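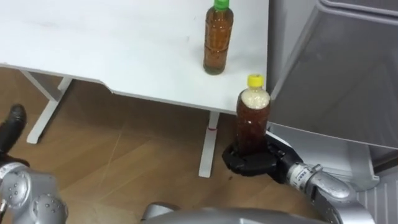

Visit notes: the Stendilthorpe workshop, April

Got there late, parked badly, missed the coffee. Going to write this up fast before I forget the good bits.

Stendilthorpe is a shared workshop, members pay monthly, and twice a year they open the doors and let people like me wander in and ask daft questions. The big draw this time was Korasus, the two-armed robot a handful of members have been building on evenings and weekends. I'd read Negin Vahidi's build posts so I went straight to the back.

We use cookies to keep you signed in and to count visits. By continuing to read you accept this. Manage settings

The build

Bigger than I expected. Silver-grey housings on the arms and body, black hands with proper fingers. Bolt holes all over the joints, which Negin says is on purpose: you can get at everything with one hex key. Mostly one hex key. There was a second one taped inside the lid of the toolbox.

The job they've set it is bottles. Pick up a bottle, hold it upright, put it on a table. White table, plain top, nothing fancy. When I was up close there was one bottle standing on it already, green cap, tea by the look of it, and Korasus had another in its right hand, yellow cap, dark reddish-brown stuff at the bottom and something whitish above that. Rice? Foam? Didn't ask, wish I had. Fingers were wrapped low, around the bottom half, one curled across the front. Cap only just higher than the edge of the table top.

Height is apparently the whole headache. Negin's version: the hand knows where the bottle is, the arm knows where the hand is, and the table is never quite where anybody told them it was. They nudge it when they sweep. So the routine now starts with a look at the front edge of the table before the arm goes anywhere. Simple fix, took them 19 evenings to agree on it.

Clear plastic is the other headache. Shiny, see-through, bends when you squeeze. They started with a soup can, then a wooden block, then went to bottles and lost a month. Grip force is set by hand for each kind of bottle, in a text file, and the text file is a mess (her word). The plan is to have it back off when the fingers stop moving. Not there yet.

Things I scribbled down

- Wrists are the third version. First two were printed and both cracked at the same corner.
- Hands were bought, second hand, from a seller called Bagheri. Arms are members' own work apart from the motors.
- 600 dollars on cable and connectors alone. That number got a groan from everyone standing near.
- Left arm does a lot less than the right so far. Same parts, but the calibration isn't finished and they'd rather get one good than two so-so.
- Emergency stop gets tested at the start of every session and writen in the log. Good habit, I'm stealing it.

Talked to Tahmineh Alipour for a while, she does the software with two others. She was a lot less interested in the hands than I was. What she wanted to show me was the log viewer, a page in the browser where you scrub back through a run and see every joint angle next to what it was supposed to be. Elbow lags. You can see it lag. She has a printout of the worst one pinned over her desk, 41 tries at the same reach laid on top of each other like a bad haircut.

Asked her what I should do first on my own arm, which is one arm, small, lives on a kitchen counter. She said logging before anything clever. Then better cable strain relief. Then logging again.

Rest of the place

Didn't see as much as I should have. Wood shop is through a separate door, dust extraction new this year and very loud. Electronics bench seats five or six, decent scopes. There's a laser cutter called Gernholm, no idea why, the name's on a strip of masking tape. Queue for it was long so I skipped it and had a sandwich outside.

Tour costs nothing, there's a jar. Membership has a waiting list, 20 names on it when I asked. If you go, go early, the robot crew packs up by mid afternoon and after that you're talking to people coiling cables. Street parking is bad past the corner, use the lot behind the bakery.

Wear flat shoes. Bring your own mug. I'm going back in the fall when the left arm is suposed to be doing its share, and will try to get Tahmineh's logging page running at home before then so I have somthing to show her.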